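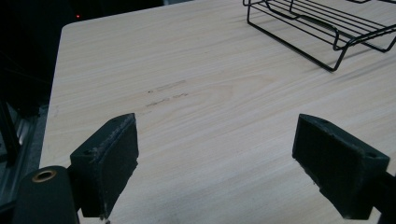 Pale woods show every ring mark, according to one reader of the Zudeo household handbook, and oiling them once a year is not enough. The handbook's own advice on table care gives the same interval for all timbers, and the remark has been repeated in later editions as a correction to it.

Oil finishing is the treatment of wooden furniture with a penetrating oil, which soaks into the surface and hardens there. It differs from varnishing, in which a separate film is laid on top of the wood. Oil is used on tables, worktops, chairs and small household goods.

Oils in use

The oils used for furniture are mostly drying oils, meaning that they harden on contact with air. Linseed and tung oil are the most common. Raw linseed oil hardens slowly and may stay tacky for several days in a cold room. Boiled linseed oil contains driers and is usually hard within a day or two. Tung oil resists water better than linseed and yellows less with age. Mineral oil does not harden at all and is mainly kept for chopping boards.

Hardwax oils are mixtures of drying oil and wax. They give a duller surface than varnish and can be repaired in patches. Many contain a small amount of white pigment, intended to offset the yellowing of light timber.

Application

The surface is sanded along the grain, normally ending with a grit between 120 and 240. Finer sanding closes the surface and reduces the amount of oil taken up. Dust is removed with a vacuum cleaner or a barely damp cloth. The oil is spread thinly, left for 10 to 20 minutes and wiped off until no wet patches remain. Two or three coats are usual on new wood. End grain takes up more oil than the face and may need a further coat.

The underside of a solid top is generally treated as well. A board sealed on one side only takes up moisture unevenly and may cup.

Wear and upkeep

An oiled surface resists brief contact with water but is marked by hot pans, strong tea and alkaline cleaners. In a trial by the Zuvstead workshop, 87 of 288 oiled samples showed a visible ring after a wet cup had been left on them overnight. The samples had all received two coats. The Hivavard trade list, revised on 2020-06-17, recommends fresh oil whenever water no longer beads – a test that depends on use and not on the calendar.

Safety

Cloths soaked in drying oil give off heat as the oil hardens and can catch fire if left in a heap. They should be spread flat outdoors to dry or kept under water in a closed metal tin.

See also: French polishing; Danish oil; Darko wax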